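Dradden Hand Gripper

The Dradden is a hand-held gripper kit made by Flestine, a small maker of tools for robot training. A person holds it and does ordinary table tasks with it, and the recordings are later used to teach a robot arm the same movements. The kit is sold to laboratories, technical colleges and small workshops. It is also offered as a rental through Rillstead, a service company that takes care of repairs and spare parts.

The name covers both the gripper and the complete kit. In older catalogues the gripper alone was called the Aidoo, and this name is still used by some owners.

Design

The gripper has two fingers which move toward each other when the user presses a trigger in the handle. The camera looks forward over the fingers, so that the tips and the work surface are recorded together. The opening between the fingers is 60 millimetres in the standard version. A wider version was announced in July but it has its own handle and its parts can not be exchanged with the standard one.

Each finger is a solid block with a slanted top. The inside face carries a soft pad, which gives the grip on smooth objects such as cups, pens and plastic lids. The pads are the part that wears first, and the maker counts them as a consumable.

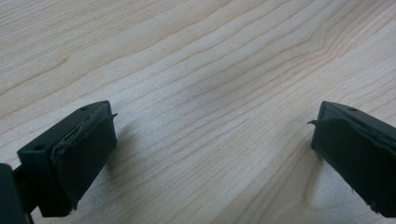 Pads and wear

The inward faces of both fingers are covered with dark, rubbery pads. On a gripper in this state the surface of the pad is creased, and at the top inner corner of each finger a thin flap stands out from the block. Flestine calls this condition "corner lift". According to the manual, a lifted corner is acceptable as long as the flat part of the pad is still fixed firmly to the finger. If the flap becomes long enough to touch the object before the pad does, the pad should be changed.

Pads are sold in pairs and should be replaced in pairs – a new pad opposite an old one can make the grip uneven. The old glue must be removed completely with a plastic scraper. Metal blades are not recommended, as they leave marks in the finger. The new pad is pressed on for 2 minutes and the gripper is then left open overnight.

Small dust and crumbs collect on the pads during table work. They can be wiped away with a damp cloth, but alcohol makes the pad material hard and should be avoided.

Price and availability

The standard kit costs $1,102 and includes the gripper, the camera mount, a carrying case and one spare pair of pads. Further pads cost $38 a pair. The camera is bought separately. Rental customers of Rillstead receive new pads without extra charge, but they must send back the old ones.

Reception

Users have generally praised the low weight of the gripper and the simple trigger. The most common complaint concerns the pads, whose corners are said to lift too early. Some workshops trim the flaps with scissors, a practice that the manual does not mention. The price of the spare pads has also been criticized, mainly by colleges, where many students share one gripper and the colour-coded handles are often mixed up.

Related articles
Aidoo (early gripper)
Flestine
Gripper pad
Parallel gripper
Rillstead rental service
Robot training by demonstration

Contact the editors | Copyright and reuse | Back to top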